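Filed under: Film Society / Minutes

Gemosberg Film Society
Minutes of the March meeting

Held in the upstairs room at the library. The meeting opened at 7:05 p.m. with the chair presiding and the secretary taking notes. A quorum was present.

1. Minutes of the previous meeting

Accepted with one correction. Under "Projection," the line saying the spare lamp had been ordered should read that a price had been requested. The lamp has still not been ordered. See item 4.

2. Spring series

The program secretary reported on the spring series of silent comedies and early sound shorts. The first two evenings were well attended and the third was thin, probably on account of the school concert the same night. The fourth evening will go ahead as printed.

There was a complaint that the intermission on the second evening ran too long. The reels had to be rewound by hand and the coffee line was slow. It was agreed to hold the intermission to 15 minutes and to ring the bell at 12.

A member asked if the society would consider live piano for the silent titles. The program secretary has had one conversation with a pianist, who would want a practice session in the hall and a list of titles a month ahead. To be taken up again when the fall titles are known.

3. Restoration of the Stanciu reels

The archive group reported that all of the Stanciu home movies have now been looked over. The collection is 16mm, mostly of the town and the lake, with several reels of the old ferry. Most cans have no dates. Two reels have vinegar smell and have been moved to the metal cabinet in the back hall, away from the others.

Corketti, the lab, has quoted $308 to clean and scan the first batch. The quote does not include return shipping. One member thought the society should get a second quote. The archive group said it had asked another lab, which would not take reels in this condition.

Moved and seconded that the society accept the Corketti quote for the first batch and wait to see the results before sending any more. Carried, one abstention.

The family has agreed in writing that the society may screen the scans locally. Any use online needs a separate letter. The secretary will draft one.

4. Projection and equipment

The left speaker hum is fixed. It was the cable. The old cable has been thrown out so that it does not find its way back into the box.

The spare lamp was discussed again. Moved and seconded that the equipment officer buy one lamp without further reference to the meeting. Carried.

The screen has a crease near the lower corner that shows in bright scenes. Hanging it overnight with weights on the bottom bar did not help. The equipment officer will ask the maker if it can be steamed. If not, the society will live with it until fall.

5. Short film evening

The society will again hold an evening of short films by local makers, in the main hall. Discussion of the rules took up most of this item.

Length: the limit last year was 10 minutes, and several entries ran over. It was proposed to allow 12. Others felt that a longer limit would mean fewer films on the night. After discussion the limit stays at 10 minutes, credits included, and will be enforced this time.

Number of films: the program will be capped at 24. If more come in, the selection panel will choose. The panel will watch everything to the end before marking it.

Entry fee: none for members. Nonmembers will pay a small fee, to be set by the program secretary.

Prizes: Driltosport, the sports shop on the square, has offered $300 toward the audience prize and asks to have its name on the program. Accepted with thanks. The society will add a year's membership for each of the three top films.

Format: digital files only. The hall projector had trouble with two files last year and there was a long wait while they were converted. Entrants will be told which formats the projector accepts, and files must be in one week ahead.
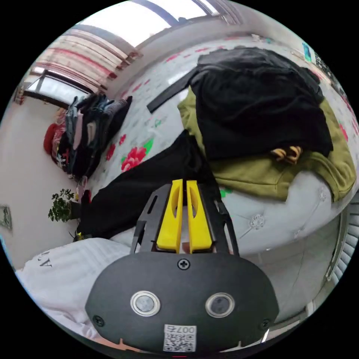 The panel will be three members, none of whom may have a film in the program. Two have put their names forward and the chair will find the third. Films made by members' children may be judged by the panel as long as the parent stays out of the vote on that film.

It was also agreed to seat the makers together near the front — last year they were spread across the hall and it took a long time to get each one up for questions.

6. Seating and hall hire

The library has 40 stacking chairs for the upstairs room. They have been enough for every screening so far this year except the opening night, when people stood at the back. The library will not allow chairs to be brought up from the reading room. Members are asked to arrive early and to stack their own chair on leaving.

Hire of the main hall for the short film evening is confirmed. The hall must be clear by 11 p.m.

7. Newsletter

The next issue closes at the end of April. Wanted: one review of each spring screening, and a short piece on the Stanciu reels. Reviews should be no longer than a page.

8. Other business

A member asked for subtitles to be turned on for English-language films as well, where the disc has them. Agreed for a trial on the last two evenings — the program secretary will ask for opinions at the door.

The DVD lending box is missing several titles. Members are asked to check their shelves at home.

The next meeting will be in April, same room, 7 p.m. The meeting closed at 8:50 p.m.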